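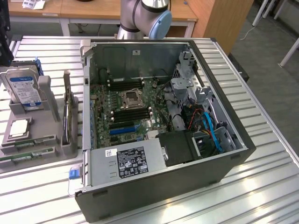 Lastateo forum > Manipulation > Data collection

Thread: 336 demos of PC assembly and I'm not convinced

tinsnips_b
January

We're in the middle of collecting demonstrations for a desktop build task. CPU into socket, memory into slots, expansion card, hard drive. Tower lies flat on the slatted table, parts wait in the gray fixture on the left, arm comes in from the far end of the case. One fixed camera for the overview. We have 336 episodes in the can and the plan our lead signed off on says 2,000.

My problem is I don't believe the next thousand and change will teach the policy anything the first 336 didn't. Same case, same board, same fixture bolted in the same spot. The operators have gotten very smooth, so now every episode looks like every other episode. Validation loss looks wonderful. Of course it does, the validation set is the same case too.

Has anyone taken a set like this to a different case and had it do anything useful? I'd rather hear "no" now than in four months.

harrowgate
No.

OK, longer version. We did memory modules only, one board, up to 2,000 episodes by the end. Moved the tower a few inches and it was fine. Swapped the tower for a different one and the arm went confidently to where the slots used to be and pushed on a capacitor. The policy had learned the table.

murnard_user
Disagree with the gloom. We run the Murnard pipeline on connector insertion and repetition is what got us there. Contact-rich stuff needs volume. The last couple of millimeters of seating a module in a slot is all force and tiny corrections, and you don't get that from a handful of varied demos. Variety is for the reaching part. If you vary everything at once you end up with thin coverage of the one thing that is hard.

tinsnips_b
I'd buy that if the volume had contact variety in it. Ours doesn't. The fixture hands over each part at the same angle, so the grasp is the same, so the approach is the same, so the latch gets hit the same way. I went through an afternoon of force traces and could have laid them on top of each other.

pilotlight
What does the fixture look like from the policy's point of view? From your photo the drive stands upright in the back slot, the CPU has its own pocket, the card is vertical and the two memory modules are lying in front. That is a lot of help. You're teaching it to empty a tray.

tinsnips_b
Pretty much, yes. The fixture was supposed to be a stepping stone. The write-up for phase one has a line about "progressively relaxing part presentation" and I have yet to see anybody relax anything.

murnard_user
Every factory cell on earth has fixtures. Parts don't arrive in a heap unless you're doing bin picking, and then it's a different project. I don't see what's wrong with learning the task the way it would be run.

harrowgate
If it's going to be run in a cell with a fixture and one known case, why learn it at all? Teach points, a force-controlled insert, done by lunch. The whole pitch for learning was that it would cope with the case it hadn't seen.

murnard_user
"Done by lunch" - I have commissioned those. It was not lunch.

quillback
Can I ask a basic one, I'm coming from the vision side. Power supply and cables are already in the case. Are those moving between episodes? Because the wires running through the drive bays would worry me more than the fixture does. If they always sit the same way, the policy can use them as a landmark, and then someone nudges the blue SATA cable and your success rate drops for no reason you can find.

tinsnips_b
They move a bit by accident. Nobody moves them on purpose. I hadn't thought of them as a landmark, I was thinking of them as a snag hazard. I'll check.

pilotlight
Easy test. Mask the drive bay side in the overview camera and rerun offline. If the predicted actions for the memory insert change much, you have your answer.

dunlin44
We had exactly this with a roll of tape. It lived on the corner of the table for weeks of collection. Somebody borrowed it and the policy went to pieces. We lost two days before anyone thought of the tape.

frade_anon
I label for a living (contract work, some of it through Frade) so I see a lot of these sets from the other end. What I'd add is that the failures are always missing. Operator fumbles a memory module, hits discard, starts over. By the time it reaches me there are only perfect runs. Then people are surprised the robot has no idea what to do when a module goes in crooked. Keep the fumbles. Mark them, but keep them.

harrowgate
Seconded. Our discard rate was never even logged.

murnard_user
Here I agree. We keep recoveries and they are worth more per minute than anything else we record. But tell the operators first, because if their bonus depends on clean episodes they'll hit discard whatever your protocol says.

tinsnips_b
Ours are scored on episodes per shift. So that's great.

quillback
How are you doing the CPU? I can't imagine anyone wants to teleop a processor into a bare socket hundreds of times with that lever right there.

tinsnips_b
Slowly. We split it into separate episodes, lever open, place, lever closed. Placing is the worst by a mile. The operators can't feel anything through the controller and the overview camera is no use at that distance. I've started wondering whether the CPU episodes should be in the set at all, since what they mainly record is a person guessing.

murnard_user
Leave them in. The model can sort it out.

harrowgate
The model can sort it out is how we got the capacitor.

pilotlight
Before you spend the budget, do a cheap curve. Train on 3 subsets of what you've got, say a quarter, half and all of it, and test each on a case that isn't in the data. If the curve is flat on the new case, more of the same won't bend it. Takes less time than this thread.

tinsnips_b
We don't have a second case on the rig. That's sort of the point of my post, but fine, I can scrounge one. There's a shelf of old towers down the hall and at least some have different boards in them.

dunlin44
Get 12 if the shelf has 12. Beaten-up ones are better, bent brackets and all.

murnard_user
12 cases with thirty demos each and you'll have a policy that's bad at all of them. Just so it's on record.

silix_bench
Reading from the Silix side, we went with a middle road. Most of the episodes on one main case, the rest spread over whatever we could find, fixture shuffled every session. Did it generalize? Somewhat. It finds the slots on a new board more often than it doesn't. Seating is still hit or miss and I would not let it near a board I paid for. I've seen the demo videos people post from similar setups and I'd like to see the takes they didn't post.

tinsnips_b
"More often than it doesn't" is the most believable number I've heard on this forum.

Plan for now: pause collection, do pilotlight's curve with one borrowed tower, mask the cables like quillback said, and ask for the discard button to save to a separate folder. I expect the pause to be the hard part to sell, since the chart of episodes per week goes on a slide and it will have a hole in it.

harrowgate
Post the curve even if it's ugly.

tinsnips_b
Will do. My money's on flat.

murnard_user
Mine isn't. And test it on the original case too, moved and rotated a bit, or you're only measuring the part you already made up your mind about.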